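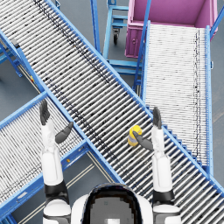

I'd signed up for the Nonari open day mostly for the free lunch, I'll admit, but by mid-morning I'd cornered Wakana Higuchi beside a big screen and didn't leave her alone for the best part of an hour. She builds the simulated warehouse where the company's two-armed robot does its practising, and she was running it live for anyone who wandered past.

The job that morning was cans and conveyors. "People want to see it do something clever," she told me, "and I keep giving them a yellow can. But a can on rollers is a horrible thing! It's round, it wants to be somewhere else, and the hand has to close on it at the right moment."

I asked why she'd bothered with the rest of the building -- the yellow upper walls, the ceiling lights, the blue posts everywhere. She laughed. "Masaru made me do the lights. I wanted a grey box."

Masaru is Masaru Sugawara, who looks after the hands and who turned up at that point with two coffees, neither of them for me. "She did want a grey box," he said. "Then we'd have had a robot that only knew grey boxes."

They run the same task again and again with small changes. Overnight before the open day it had gone through 2,000 tries, and 1,431 of them counted as a good grip. I thought that sounded rather low and (foolishly) said so.

"It was 80 good ones out of 2,000 when I started," said Wakana. "So I'm quite cheerful, thank you."

Masaru was less cheerful. The thumb is his big worry, and he got her to switch to a close view so he could show me how it sits off the forearm on its little bracket. "Everyone looks at the fingers," he said. "If the thumb's in the wrong place you've got a very expensive spoon." 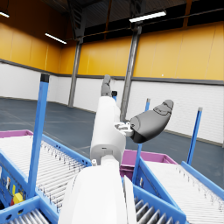
What happens next

The plan is to try the same job on real rollers in February, at the Maruyama site, with a team of 8. Wakana is looking forward to it. Masaru says he'll look forward to it afterwards.

I asked whether she'd miss her pretend warehouse. "I'm not leaving it," she said. "When the real one drops a can I'll go back in and drop that can myself until I know why." Then a school party came round the corner and wanted to see the pink bin, and I lost her -- though I did get my lunch.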